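Rudden Message Broker Connector

README for the rudden-connector package
Maintainers: Vlasta Charvát, Bronisława Baran

Overview

The connector moves messages between a Rudden broker and an HTTP backend. It reads from one or more queues, maps each message to a request, and writes the reply to a response queue. Messages that cannot be delivered go to a dead letter queue with the original headers kept.

It does not transform payloads. If you need to change the body of a message, do it in the Voditz mapping layer before the message reaches the connector.

Requirements

A Rudden broker with persistent queues turned on
Java 17 or later
Write access to the spool directory
A user with the consume and publish rights on each queue you list

Installation

Unpack the archive and copy connector.properties.sample to connector.properties. Set broker.host, broker.user and queue.in. All other keys have defaults. Start the process with bin/start and check that the log shows "consumer ready" once for each queue.

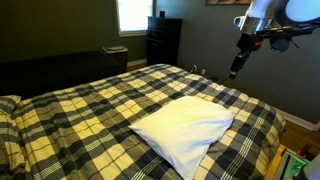 Plaid comforter and white pillow.

Configuration

queue.in
List of input queues, separated by commas. Wildcards are not supported.

queue.dead
Name of the dead letter queue. The default is the name of the input queue followed by .dead.

consumer.threads
Number of threads per queue. The default is 4. Message order is only kept when this is set to 1.

retry.max
Number of tries before a message is moved to the dead letter queue. The default is 5. A value of 0 turns retries off – the first failure is final.

retry.delay
Wait between tries, in seconds. The default is 26. The delay is fixed and does not grow between tries.

http.timeout
Time to wait for the backend, in seconds. The default is 43. Keep this below the lock time on the broker, or a second consumer may pick up a message that is still being handled.

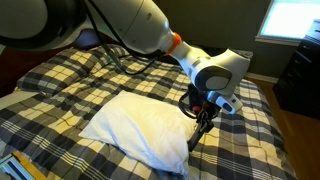
Changes to retry.max and retry.delay are picked up while the process runs. All other keys need a restart. The connector finishes the messages it holds before it stops, so a restart under load can take as long as http.timeout.

Error handling

A reply in the 2xx range counts as delivered. Status 201 is treated the same as 200, and the Location header is copied to the response message if present. Replies in the 4xx range are not retried, except 408 and 429. Replies in the 5xx range and dropped connections are retried up to retry.max.

Each failed try adds one line to the log with the message ID, the status and the try number. The body is never logged. 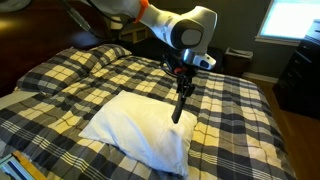 To replay dead letters, run bin/replay with the queue name. The tool puts messages back in the order they failed, which may differ from the order they were sent. Use the --dry flag first to list the IDs.

Known issues

Issue 1462: when the spool directory is on a network drive, the lock file may remain after a crash. Delete it by hand before the next start.

Header names longer than 128 characters are cut short without a warning. Reported by Radoslava Paulík, fix planned for December.

The Skála monitoring plugin shows the total across all queues and has no view per queue.

License

See LICENSE in the root of the archive. The replay tool was written by Branislav Tóth and is covered by the same terms.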